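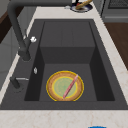
Projektbericht: Die Beschwerdestelle nach der Gleichbehandlungssatzung von Hevden

1. Ausgangslage und Fragestellung

Die Stadt Hevden hat eine Satzung, die Benachteiligungen wegen Herkunft, Religion oder Sprache bei der Vergabe von Wohnungen verbietet. Wer sich benachteiligt fühlt, kann bei der städtischen Beschwerdestelle einen Antrag stellen. Bei einem festgestellten Verstoß droht dem Vermieter ein Ordnungsgeld bis 3000 Euro.

Im Stadtrat wird seit dem Frühjahr darüber gestritten, ob das Verfahren strenger werden soll. Die Befürworter einer Änderung sagen, die Satzung werde von abgelehnten Bewerbern als Druckmittel benutzt. Sie wollen eine Vorprüfung einführen, bei der Antragsteller schriftliche Belege vorlegen müssen, bevor der Vermieter überhaupt angehört wird. Mieterinitiativen halten das für eine Abschaffung auf Umwegen.

Unsere Gruppe im Projektseminar Kommunalrecht wollte wissen, was in den Akten steht. Die Leitfrage lautete: Wie enden die Verfahren, und welche Folgen hätte eine Vorprüfung?

2. Material und Vorgehen

Die Beschwerdestelle hat uns 783 abgeschlossene Vorgänge in anonymisierter Form überlassen. Namen, Adressen und Kontodaten waren geschwärzt. Leider galt das zum Teil auch für den Wohnungstyp, den wir gern ausgewertet hätten.

Wir haben jeden Vorgang zu zweit gelesen und in ein Raster eingetragen: angegebener Grund, vorgelegte Belege, Dauer, Ergebnis. Waren die beiden Lesenden uneinig, hat Kayode Etim als dritte Person entschieden. Im Juni haben wir das Raster noch einmal geändert, da die Kategorie »eingestellt« zu grob war. Sie umfasste Rücknahmen, gütliche Einigungen und Fälle, in denen schlicht niemand mehr geantwortet hat. Die bereits erfassten Akten mussten deshalb erneut durchgesehen werden, was uns im Zeitplan zurückgeworfen hat.

Zum Vergleich haben wir die Regelung der Nachbarstadt Fidville herangezogen. Dort gibt es die Vorprüfung bereits. Einsicht in die Akten erhielten wir nicht, wohl aber in die Verfahrensordnung und in die Vordrucke.

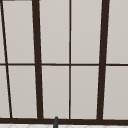
3. Ergebnisse

3.1 Ausgang der Verfahren

In fast 400 Vorgängen kam es zu keiner Entscheidung in der Sache. Die häufigste Ursache war, dass die Wohnung inzwischen vergeben war und die Antragsteller das Verfahren nicht weiter betrieben. Unter den entschiedenen Fällen überwiegen die Feststellungen eines Verstoßes, meist ohne Ordnungsgeld. Der Höchstbetrag wurde in keiner der Akten verhängt.

Die Beschwerdestelle vermerkt ausdrücklich, wenn sie einen Antrag für mutwillig hält. Solche Vermerke gibt es, sie sind aber selten. In einem Teil davon ging es um Streit zwischen früheren Mitbewohnern, der mit der Satzung wenig zu tun hatte. Eine unbegründete Beschwerde haben wir nicht als Missbrauch gewertet. In der Ratsdebatte werden die beiden Dinge oft gleichgesetzt.

3.2 Belege

Schriftliche Belege lagen bei Antragstellung nur in wenigen Fällen vor. Absagen werden am Telefon oder bei der Besichtigung mitgeteilt. Aussagekräftige Unterlagen — etwa interne E-Mails der Hausverwaltung — kamen erst durch die Anhörung in die Akte. Nach dem Entwurf der Vorprüfung wären diese Verfahren nicht eröffnet worden.

3.3 Vergleich mit Fidville

Der Vordruck in Fidville verlangt die Ablehnung in Textform oder die Angabe eines Zeugen. Ein Rechtsbehelf gegen die Zurückweisung in der Vorprüfung ist nicht vorgesehen. Das halten wir für rechtlich angreifbar, konnten die Frage im Rahmen des Projekts aber nicht abschließend klären.

4. Grenzen der Untersuchung

Die Akten zeigen nur, wer sich beschwert hat. Über Betroffene, die keinen Antrag stellen, sagen sie nichts. Geplante Gespräche mit Vermietern kamen nicht zustande, mit Ausnahme der Hausverwaltung Endivley, die uns schriftlich geantwortet hat. Sie beklagt vor allem die lange Dauer und wünscht sich eine feste Frist.

5. Empfehlungen

Auf die Vorprüfung in der vorgeschlagenen Form sollte die Stadt verzichten. Gegen mutwillige Anträge reicht nach unserer Auffassung eine Kostenregelung, die auf Antrag des Vermieters geprüft wird. Für die Anhörung schlagen wir eine Frist von drei Wochen vor. Außerdem sollte die Beschwerdestelle bei eingestellten Verfahren den Grund erfassen.

Der Erhebungsbogen und das Kategorienraster liegen im Anhang. Die Rohdaten bleiben nach Absprache mit der Stadt bis zum Ende des Studienjahres im Projektordner »Kioko« und werden danach gelöscht.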